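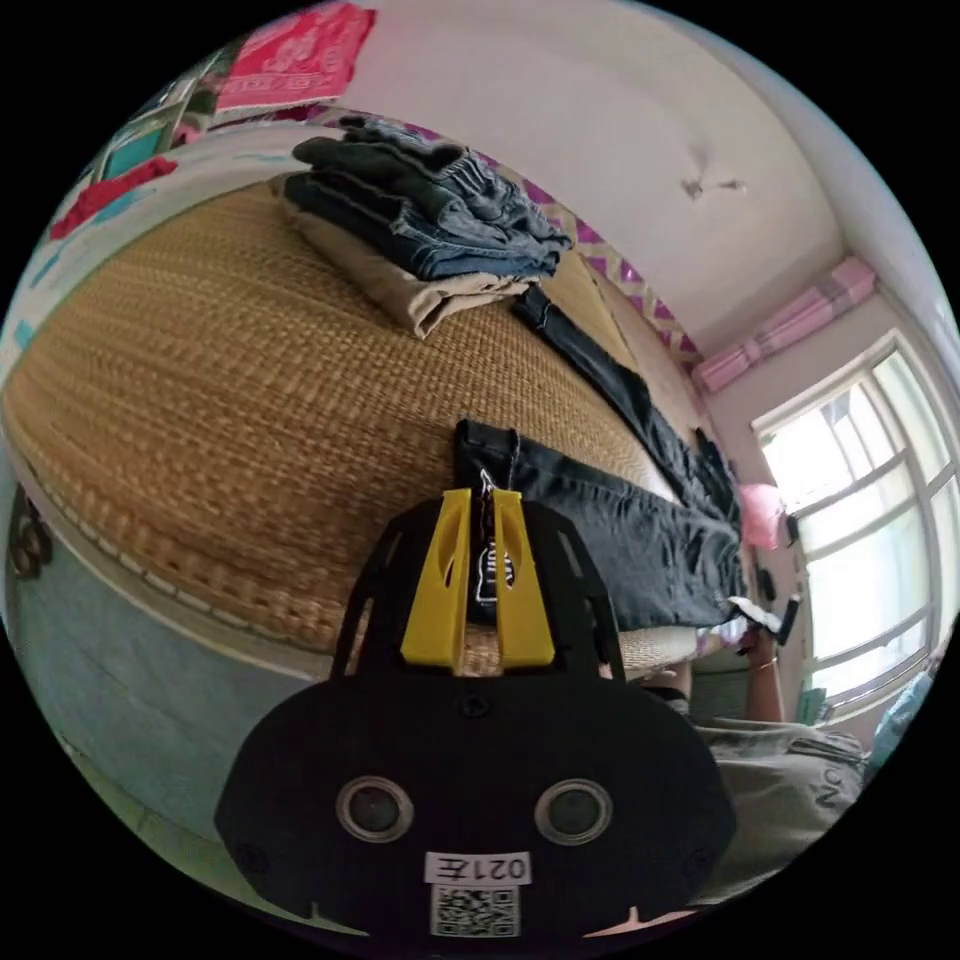 How many times does somebody have to fold a pair of trousers before a machine can have a go at it? More times than I'd have guessed: the woman I spoke to puts it at 3000 goes for one kind of folding, done in lots of different homes, and even then she'd like more.

Filed under: Work & Odd Jobs
March | by the Olero Weekender desk
Print this story | E-mail this story

I got onto this by way of my own laundry pile, if you must know. I'd been whingeing about it online and a stranger wrote back to say she folded clothes for a living, in bedrooms, with a gripper in her hand instead of her fingers. Well! I rang her that afternoon. She's a collector for Durnell, a small outfit that gathers examples for learning systems, and she was happy to chat as long as I left her name out of it.

She's been at it for 11 months. Before that she worked in a bakery in Sengar, and she reckons the two jobs have more in common than you'd think. "You're on your feet, you're doing the same thing over and over, and you get fussy about it," she told me. "I used to be fussy about the crimp on a pie. Now I'm fussy about where I grab a waistband."

I asked her to explain the waistband business, and off she went. Jeans are heavy, and denim doesn't like being pinched. If you take hold of a thick bit of hem the fingers slide, so she hunts for something thin, a tag or a loop, and lifts from there. "The little fabric tag is my best mate," she said. "You get the tips either side of it, squeeze, and you can drag the whole pair across the bed. Then you've got a leg going off somewhere behind you and you have to sort that out with one hand."

The gripper itself she talks about the way my uncle talks about his secateurs. It has two yellow fingers that close when she squeezes, and the black body underneath carries the sensing gear. She likes some units better than others and will swap at the depot if she gets a stiff one. "By the end of a long session I know it in my wrist," she said. "I've got a stretchy band I wear on the drive home."

What surprised me was how little tidying up goes on beforehand. I'd pictured a white room with a table in the middle of it. Durnell sends its people into ordinary bedrooms — straw mats, quilts, bunk beds, whatever the household has — and asks them to work with what's there. A straw mat, she says, is lovely for trousers because you can slide them along without the cover bunching up underneath. A fluffy blanket is a nightmare. Big windows are a mixed blessing too, she told me, as bright daylight coming in from one side can make dark clothes hard to read.

"Dark jeans on a sunny day, you look at it later and the leg's just a shape," she said. "We keep those ones anyway. People have dark jeans, people have windows. The system's got to cope."

And does she keep the bad goes, the fumbles and the drops? I was curious, being a fumbler myself. Some of them, it seems. A go where she drops the garment and picks it up again properly is kept and marked as a recovery, and those are worth quite a bit to the people at the other end. A go where she sneezes and chucks a sock over her shoulder is binned. In her best week she got through 177 folds that passed checking, and she's still a bit chuffed about it.

The checking happens elsewhere, on a project called Osarine, and this is where I got slightly lost (she was very patient with me). As I understand it, someone goes through each go and marks when the fingers close, when the cloth leaves the bed and when it's let go. Her last batch came back with a note saying she was folding too neatly. Too neatly! "They wanted me to fold like a tired person," she said. "I've got kids, I can do that."

I wanted to know if it bothered her, teaching a machine a job that people do. She thought about it for a bit. "No one's paying anyone to fold their undies at my place," she said. "If one of these things could do it for my mum, whose hands are crook, I'd be rapt. I do wonder about the hotel laundries, but. I've got a cousin in one." She didn't have a neat answer and I didn't push her for one.

She's on to towels next, which she's dreading, as they're boring and there's nothing on them to grab. After that there's talk of fitted sheets. I told her I'm 46 years of ironing and folding short of ever managing a fitted sheet and she said the trick is to put your hands inside the corners first, and then remembered she'd be doing it with a gripper, and swore.

She had another bedroom to get to at two o'clock, so we left it there. My own pile is still on the chair. I did try picking up my jeans by the tag, and they do come up quite nicely.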